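We use cookies to keep the site running and to see which pages get read. By carrying on you accept this. Settings | OK

Wanted: bench and field tester for two-way radios

Nomden, Lilside office
Posted 2019-02-14
Part time, 27 hours a week, starting in July

Nomden sells handheld and mobile radios to farms, haulage yards, marinas and a fair number of licensed hams. We are looking for somebody to test them before we put them on the shelf, and to tell us when we shouldn't.

I should say at the start that I don't trust spec sheets. I have read too many. A sheet says five watts and the meter says three and a half. A sheet says the receiver is "highly sensitive" and gives no number, or gives a number with no bandwidth next to it. Every maker claims a range in miles, and I have yet to see one say where the other radio was standing. If you think this is a gloomy way to look at the trade, you may not enjoy working here.
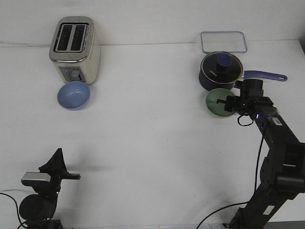
Toaster and light blue bowl on the white table.

What the job is

You would take each new model we are offered and put it through the same set of checks. Output power on high and low, at the bottom, middle and top of each band. Frequency error from cold and again after an hour. Spurious output and harmonics, measured properly on the analyzer. Receiver sensitivity, and what happens to it when there is a strong signal next door. Battery life on a fixed duty cycle, which is dull and takes all day. Then you write it up in two pages that a boat owner can follow.

Once a week, more or less, you would take a pair of radios out to the Vurkside hill and the low road behind it and find out what they do in real ground. The van is ours. The weather is yours.

Adanech Ayele runs the bench and you would report to her. She wrote most of our test method and will change it if you can show her it is wrong. Saying that you feel it is wrong will get you a polite look. 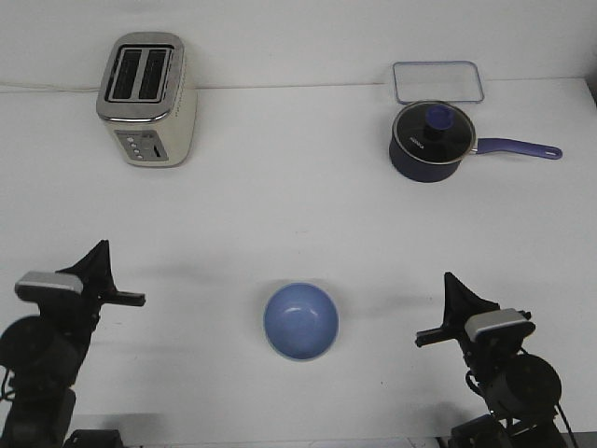 The write-ups go on the product page whether they flatter the radio or not. We have dropped 9 models after testing and lost one supplier over it. I am told by people in sales that this is good for our reputation. Maybe so. I haven't seen figures that prove it, but I would do it the same way regardless.

What we need from you

You should be able to use a service monitor and a spectrum analyzer without someone standing behind you, and know when the attenuator matters. You should be able to program a DMR radio from a blank codeplug and explain what you did. Soldering is useful. A driver's license is required, and so is an amateur license at General class or above, or the willingness to sit the exam in your first six months.

I don't much mind about degrees. Some applicants have had them and couldn't tell me why a dummy load gets warm. I don't much mind about years of experience either, because I can't check what happened in them. What I can check is a piece of your own work, so please send one. 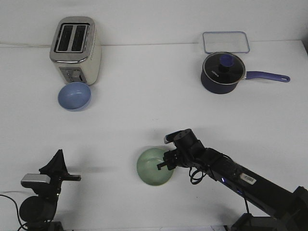 It can be a repair log, a set of antenna measurements, a write-up of a repeater you helped put in, or notes on a fault you never solved. That last kind tends to be the best reading. Please leave out any sentence with the word "passionate" in it. I skip those.

We had 736 replies to our last advertisement, and most had plainly been sent to every firm in the state. If yours mentions a radio you have owned and what was wrong with it, it will be read to the end.

What you get

Hourly pay at the technician rate, reviewed each year. Paid holidays and sick leave. Staff price on stock, with the usual warning that a cheap radio is still a radio you have to live with. There is no table football and there won't be. The pay band is in the full job sheet, and it is the true one, with no "up to" in front of it.

Hours are normally spread over four days. We can be flexible about which ones, except that field days depend on the van being free.

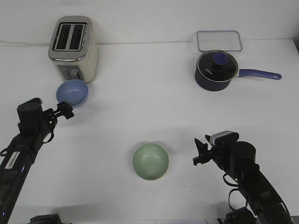

How to apply

Send a letter of one page, your piece of work, and the names of two people we can call. Post or email, both are fine. Address it to Bożena Ziółkowski at Nomden, Lilside, and put "Tester" in the subject line. Please don't use the Chantharasri jobs portal, even though it lists this post. It copied the notice without asking and got the hours wrong.

We will invite 7 people for a paid half day on the bench. You will get a radio with a fault in it and a quiet corner. Everyone who writes gets an answer, including the ones who get a no.

B. Ziółkowski

27 shares | 9 comments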